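Robot Learning Studio, Handout 2: Gathering Demonstrations
Notes by Golshifteh Rahimi

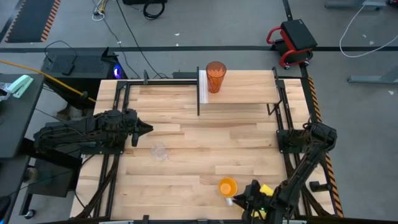
Last time we ended on the question of where the numbers come from. You had a policy, a loss, a training loop, and a folder of files that I handed you. This handout is about the folder. For my money it's the most fun part of the whole course, and it's also the part where a careful person with no fancy math can make the biggest difference to what the robot ends up doing.

Please read all of it before your first booth session. Sections 3 and 4 are the ones you'll want open on a laptop while you work.

1. What we are collecting

A demonstration (or "episode", I use both words) is one complete run of a task, performed by a person driving the arms. We store three streams: the images from every camera, the joint positions of both arms, and the commands the operator sent. The learner sees the first two and tries to predict the third. That's behavior cloning, and you met it in the first handout.

Notice what is missing from that list. The intention of the operator isn't in there. If you pause for two seconds because you are deciding which cup to pick up, the file contains two seconds of "the right thing to do here is hold still." The model has no idea you were thinking! It will happily learn to hold still in that spot, sometimes forever. A lot of what follows is really about this one fact.

Our project for the term is called Userow: two arms, one table, drinkware. The family of tasks is small on purpose. Pick up a cup and set it down somewhere else. Move a cup between the tabletop and the raised shelf. Turn a mug so its handle points at the other arm. Hand a tumbler from one gripper to the other. Small tasks, yes, but a mug is a wonderful teacher. It has a handle, which breaks the symmetry, so there are good grasps and bad ones, and you'll find out which is which very quickly.

2. Why drinkware

People ask me this every year, so I'll write it down. Cups vary a lot in ways that matter to a camera. An opaque mug in a strong color is easy to find against wood. A clear glass is a faint ring and one bright highlight, and when the lights change, the highlight moves. A translucent tumbler sits in between: you can see it fine, but its color depends on what's behind it.

If we collected only opaque mugs, the policy would look terrific in our own tests and fall apart with the first clear glass. So the object list mixes them, and every session sheet tells you which ones to put out. Use the sheet, even when the glass is annoying. The annoying ones are where the learning is.

The other nice thing is that cups are forgiving to teach with. You can see at a glance whether the task ended well. The mug is standing on the shelf or it's lying on its side.

3. Before you record

Session setup goes in this order.

Clear the work surface of anything not on the sheet. Pens, tape rolls, your coffee. The camera sees all of it, and a learner can latch onto the strangest things. A few terms back we had a policy that did well only when a certain notebook was on the table. We laughed, then we threw out a week of data.

Check the cameras. Open the live view in Zeleo (our recording software) and compare it to the reference picture for the booth. The table edges should line up with the overlay. If a camera has been bumped, don't nudge it back by eye and carry on. Call me or whoever is on duty and we'll redo the calibration together, it's quick.

Home both arms. Wait until they have settled before you touch the controls.

Open and close each gripper once through its full travel. You are looking for fingers that meet squarely and open to the same width each time.

Keep cables out of the arms' reach. Walk all the way along the table on both sides and look. Stay outside the striped floor tape once the arms are powered.

Enter the session header: your initials, the booth, the task code, the object codes. Spell the task code exactly as it's printed. "mug_shelf" and "mug-shelf" are two different tasks as far as the loader is concerned, and yes, I have lost an evening to this.

4. Driving well

Your first few episodes will be clumsy. Everybody's are. Run practice episodes with recording off until the motion feels dull, then turn recording on.

Plan before you press record. Decide which arm moves, which object it goes to, and where the object ends up. Say it out loud if that helps. Then go, without the thinking pause from Section 1.

Keep a steady speed. You don't have to be slow. What hurts is a mix of darting and creeping, because then the same image shows up in the data with wildly different commands attached to it. A medium, boring, even pace is ideal.

Approach handles from the side they face. If the handle points toward the right arm, the right arm should take it. If it's at an awkward angle, you may turn the mug first, but do it the same way each time, with a light push near the rim. Two operators who turn mugs in two opposite ways will give the model an average of the two, and the average of "push left" and "push right" is to shove the mug straight ahead.

Let the idle arm rest somewhere sensible. In one-arm tasks the other arm stays at its parking pose, gripper open, clear of the objects. Don't let it drift. Its joint positions are part of the input, and a policy can pick up on the drift as if it were a clue.

Finish cleanly. Release, back away from the object, pause for one breath, stop recording. The model needs to see what "done" looks like.

5. Mistakes are allowed (some of them are gold)

Here is my favorite topic in the handout! New operators delete every episode with a wobble in it. Please don't.

Suppose you reach for a handle, miss, back off, and get it on the second try. That is a recovery, and recoveries are precious. A policy trained only on perfect runs has never seen the state just after a miss. When it makes its first small error it lands somewhere unfamiliar, makes a bigger error, and wanders off. You may remember this as compounding error, or covariate shift if you like the longer name. A dataset with honest recoveries in it gives the policy a path home.

So sort your episodes with three tags:

clean — the task was finished with no correction
recovered — something slipped or missed, and you fixed it through the arms, without using your hands
failed — the task wasn't finished, or a person reached in

Keep all three. We train on clean and recovered. Failed episodes go to the group working on the success detector, and they are always short of them, so you're doing those folks a favor.

One caution: don't fake recoveries by missing on purpose in the middle of a normal episode. The miss itself would then be recorded as something to imitate. If we want more of them, we start an episode from the bad state (gripper already a bit off, mug already turned the wrong way) and record only the fix. The task sheet will say "recovery start" when that's what we're after.

6. Variety, on purpose

Left to ourselves, we all put the mug back in the same comfortable spot. I've plotted object positions from past terms and it's comical, a tight little cluster right in front of the operator's chair. A policy trained on that cluster is excellent inside it and lost a hand's width away.

The Emetitz sheets fix this. Each one lists a starting place and a handle direction for every object, drawn at random ahead of time. Place the objects as listed, then record. You don't need a ruler. A little sloppiness in placement is welcome, since it fills in the gaps between the listed spots.

Vary the things the sheet doesn't mention too, within reason. Collect at different hours so the light changes. Swap operators halfway through a block. Change which objects are present but not involved — a clear glass that just stands there while the mug gets moved teaches the policy to leave it alone.

What you should not vary: camera positions, the parking pose, the end-of-episode routine, and the meaning of a task code. If you think one of these needs to change, bring it to class and we'll change it for everybody at once.

7. How much is enough

The pilot set for the mug task was 221 episodes. It gave us a policy that could reach the handle nicely and then fumbled the grasp whenever the handle pointed away. More episodes in the easy directions did almost nothing for it. Episodes in the hard directions helped right away. That's the pattern to expect: look at where the policy fails, then collect there.

Our target for the full Userow set is 700 episodes across all task codes, split evenly between booths. Each team of 2 operators signs up for seven sessions. Short sessions beat long ones. When your attention goes, your driving goes, and it shows up in the plots before you feel it yourself.

8. After the session

Watch your episodes back at double speed the same day. Fix any wrong tags while you still remember what happened. Write one or two plain sentences in the notes field if something was odd ("left gripper slow to open in the last few", "glass swapped for the smaller one"). Then upload to the Charpentier server and wait for the check to come back green before you close the laptop.

Park the arms, power down, cups back in the bin.

For next class

Record one practice block on your assigned task code. Bring a plot of your starting object positions and a plot of episode length. Pick the episode you like least and be ready to play it for the room; we'll talk through which tag it should get and what a model might take away from it.

Reading: the course notes on compounding error, plus the log from the pilot set. The log is messy and full of small complaints, and I think you'll enjoy it.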